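葉柄(ようへい)

葉柄(ようへい、英: petiole)は、葉身と茎をつなぐ柄の部分。葉を支え、水と養分の通り道になる。種によって長さも太さもばらばら。まったく無いものもあり、その場合は無柄葉と呼ぶ。
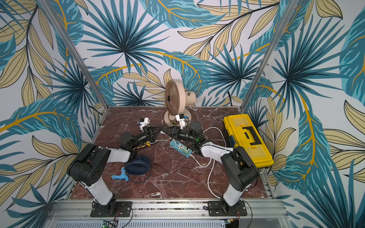 概要
普通の双子葉植物の葉は葉身・葉柄・托葉の3つからなる。全部そろえば完全葉、どれか欠ければ不完全葉。単子葉では葉柄がはっきりしないものが多く、イネ科では葉の基部が鞘になって茎を包む(葉鞘)。サトイモ科、ヤシ科、バショウ科などは例外的に長い葉柄を持つ。熱帯の大型葉はだいたいこの仲間。

名称
「柄」は訓で「え」。園芸書では「軸」「葉軸」と書くものもあるが、葉軸(rachis)は複葉の小葉がつく中軸のことで別物。混同多し。シダの場合も葉柄と中軸を分けて呼ぶ。英語の petiole はラテン語 petiolus(小さな足)から。料理関係の本では「茎」と書かれがちで、セロリの食べる部分を茎と説明するのはその典型。

構造
外側から表皮、皮層、維管束。表皮の下に厚角組織がある場合が多く、これが曲げに対する強さを出す。セロリの「すじ」の大部分はこの厚角組織と維管束。断面は円形、半月形、溝形などさまざまで、上面に溝があるものは雨水を基部へ流す働きもするとされる。維管束の並び方は分類の手がかりになる。弧状、環状、散在など。

水生植物では通気組織が発達する。スイレンやハスの葉柄を切ると穴が見える。ホテイアオイは葉柄の中ほどがふくらみ、浮き袋の役をする。混み合って育つとふくらみが小さくなり、細長く伸びる。

葉枕
葉柄の基部や先端にあるふくらみ。マメ科、カタバミ科、クズウコン科など。細胞の膨圧が変わることで葉が上下する。オジギソウの反応がいちばん有名。夜に葉を閉じる就眠運動もこれによる。カラテアやマランタは葉枕が葉身のすぐ下にあり、夕方に葉が立ちあがる。室内の鉢でも見られる。

変形
・翼葉 葉柄の両側に葉状の張り出しがつくもの。ミカン類に多い。ユズは大きく、温州ミカンでは目立たない。
・仮葉(偽葉) 葉柄が扁平になり葉身の代わりをする。オーストラリア産アカシアの多くがこれ。幼木のうちは羽状複葉が出るので、途中の段階の葉を見ると移り変わりがわかる。
・巻きつき クレマチス、ノウゼンハレンなどは葉柄が支柱に巻きつく。
・偽茎 バナナの「幹」は葉鞘が重なったもので、葉柄そのものではない。よく間違われるの注意。
・蜜腺 サクラ属では葉柄の上部か葉身の基部に一対の蜜腺がつくことが多い。アリが来る。

落葉との関係
落葉樹では葉柄の基部に離層ができ、そこで葉が落ちる。跡が葉痕。冬芽とあわせて冬の樹木の見分けに使う。オニグルミの葉痕はヒツジの顔に似るとして観察会の定番。プラタナスの仲間は葉柄の基部が帽子のように冬芽を包んでいて、葉が落ちるまで芽が見えない(葉柄内芽)。カシワのように枯れ葉が枝に残るものは離層の発達が遅い、または不十分。

食用
フキ、セロリ、ルバーブ、ずいき(サトイモ類の葉柄)、ハスイモなど。フキは灰汁が強く、下ゆでして水にさらす。ずいきは干したものを芋がらといい、戻して煮物や汁に。生のサトイモ類にはシュウ酸カルシウムの針状結晶があり口を刺す。ルバーブは葉柄だけを食べ、葉身はシュウ酸が多いので食べない。旬は産地でちがうが5月ごろから出回る。

繊維・工芸
ヤシ類の葉柄は硬く、籠の骨や柵に使う地域がある。ラフィアヤシでは太い葉柄と中軸が建材や家具の材料になる。クバ(ビロウ)は葉柄ごと扇に仕立て、柄がそのまま持ち手になる。

図案としての葉柄
植物柄の壁紙や布では、葉柄は葉と葉をつなぐ線として扱われることが多い。実物より長く、ゆるく曲げて描き、余白を埋める。図案家タデウシュ・バラン(Tadeusz Baran)は工房ビェレツカ(Bielecka)の見本帳の序文で、葉の形より先に柄の曲がりを決めると書いている。同工房の見本帳は図版702点。うち熱帯葉の連作「ドリミア」(Drimia)は、ヤシ風の羽状の葉と幅広の葉を同じ太さの輪郭線でまとめたもの。植物の属にも Drimia(キジカクシ科)があるが、図案とは関係なし。壁紙ではこのほか、葉柄を省いて葉だけを散らす型もある。柄合わせが楽になる利点がある反面、単調になりやすい。

測定
葉柄長は葉身との境から茎の付け根まで。曲がったものは糸を沿わせて測る。同じ株でも位置で差が出る。陰になった葉は葉柄を伸ばして光の当たる所に葉身を出す傾向があり、避陰反応の一つとして扱われる。ガセン植物園(Gasen)の温室記録では、サトイモ科の鉢植え1株から採った葉30枚の葉柄長が載っており、下位の葉ほど長いとは限らないことが読みとれる。同園の葉柄標本は895点、目録は『グルスス』(Grusus)の名で出ている。乾燥標本では葉柄が縮んで溝が深く見えるため、断面の形は生のうちに記録すること。

栽培上の目安
葉柄が間のびして倒れる場合は光不足が多い。張りがなく垂れるのは水切れか根傷み、どちらもありうるのでまず土を見る。アフリカスミレ(セントポーリア)やペペロミアは葉柄つきの葉を挿して殖やせる。葉柄は短めに斜めに切り、清潔な用土に浅く挿す。モンステラは葉柄だけを挿しても発根することはあるが芽は出ない。節をつけて切ること。

関連項目
葉身、托葉、葉鞘、葉枕、離層、葉序、複葉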